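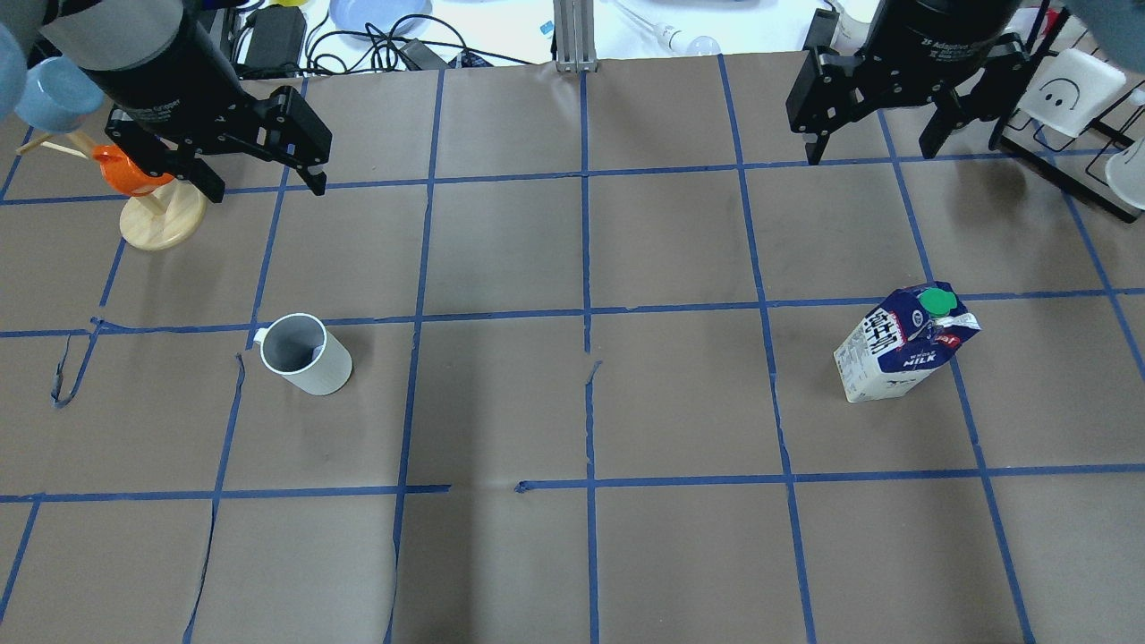

Ticket reopened Dec 30, 2022. Grid covering on the mug table at the Kekier site is lifting again. The tape was replaced in November and signed off as complete. Several lines are wavy, one length hangs curled near the left side, and there is a short gap in a horizontal run. The kraft paper has light creases. Reported effect: mugs set down across a line do not sit flat, and the cell references on the layout sheet no longer match the table.

Priority: low
Category: surfaces and fixtures
Assigned to: Norkow workshop

Checks done

1. Paper. Pressed flat by hand, released, creases returned. Sheet came off the end of a Dasum roll and was stored folded. Not considered a fault on its own.

2. Tape. Pulled a test strip from an offcut. It released with no resistance after 45 minutes. A second strip from a new roll, pressed down with a hard roller, held for more than 300 minutes. The old roll had been kept on the shelf above the heater.

3. Mug tree. Checked for wobble with the orange and light blue mugs on their pegs. With the round base straddling a tape line there is a slight rock. Moved to the centre of a cell, no rock. The tree itself is fine and does not need gluing.

4. White mug. Stood upright inside one cell, handle to the left. No movement when the table was bumped.
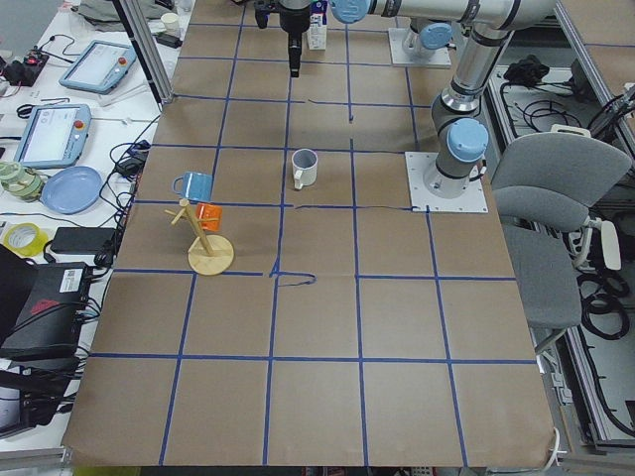
Work to be done

Lift all loose tape, including the curled piece. Leave sound tape in place. Re-lay from the new roll, 25 mm width, working from the near end of the table. Use a straightedge. Do not stretch the tape while laying, as it pulls back and goes wavy.

Ink line near the middle of the grid: leave it. It does not affect the cells and rubbing tears the paper.

Update the Mathias layout sheet so the mug tree has its own cell, with the base clear of all lines.

Status

Waiting on 9 rolls of blue tape, ordered. Old roll binned. Ticket to stay open until the re-laid lines have been left overnight and checked in the morning.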